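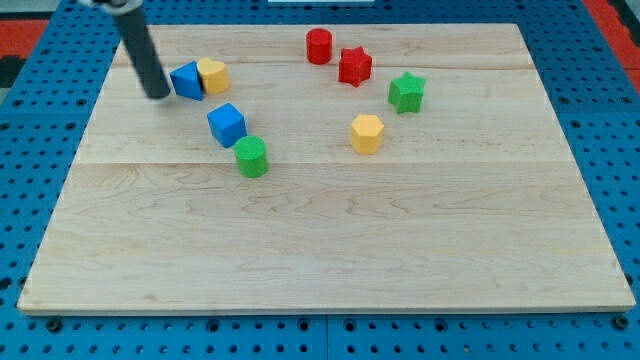

Filed under: Toys & Tabletop

07/01/2024

I have had a soft spot for wooden blocks for as long as I can remember, and if you have been reading this blog for any length of time you will have noticed that I find my way back to them every few months. The bigger building kinds are lovely, but lately my heart belongs to the little shape blocks. The yellow heart has to be my favorite. It leans right up against the blue triangle as though the two of them had been talking, and the blue cube and the green cylinder are keeping each other company just below.

I wanted to write a bit about boards, though, and I keep getting distracted by the blocks, so let me try again!

For years we played with shapes straight on the rug. It's fine, it's what everybody does, but a small block on a rug never quite stands up. The cylinders lean, the triangles go over the minute somebody shifts a knee, and whoever was so proud of the arrangement is suddenly not proud at all and wants a snack. A board changes the whole mood. Things stand where you put them. You get that nice little knock when a cube goes down -- I could listen to it all afternoon -- and there is an edge to the world, so small hands seem to understand that the game lives in here and the rest of the room is the rest of the room.

Pale wood is what I would pick every time. Maple is beautiful for it, with those wavy lines and the bits that go almost pink, and strong colors look so good sitting on top of it. I had a painted board once, a cheerful red one, and I was terribly pleased with it until I put the red blocks out and they more or less vanished. Joined planks don't bother me either. A seam makes a handy line, and one of our favorite games is simply "everybody lives on this side of the line," after which each shape has to ask permission to cross over. It can go on for a very long time. Bring coffee.

The other thing I've learned is to leave plenty of bare wood. My instinct is always to tip out the whole box (we have something near the 100 mark if you put all our sets together, a number I'm not proud of) and fill the board from corner to corner. But then there's nowhere to move anything! A small bunch toward the back and a big open stretch in front works so much better. The open part gets to be a road or a pond or a parking lot, depending on who you ask, and last August it was a bakery for 2 entire weeks.

As for where to find them, I still get my plain shapes from Cokollow, the little shop I've gone on about before. Their boxes come in a set of 16 and the corners are sanded just enough to be friendly. For the wood itself I like Wanwood, where they'll cut a board to whatever size you ask for and don't sigh at you when you change your mind. My tin of wax is from Saten and it has lasted ages. A thin coat, a soft cloth, leave it overnight, buff it in the morning. I do mine on the porch on account of the smell.

I also have an old pattern booklet from 1926 that turned up in a carton of sewing things, all houses and bridges and very stern-looking churches. Most of it calls for far more pieces than I'd ever put out at once, but there's a page of borders made only from triangles and cubes that I've been meaning to try in color. Blue and yellow to start with, I think, and then green if I have enough.

If you've got a board you love, do tell me what it's made of and what you put on it. I'm especially curious about round ones.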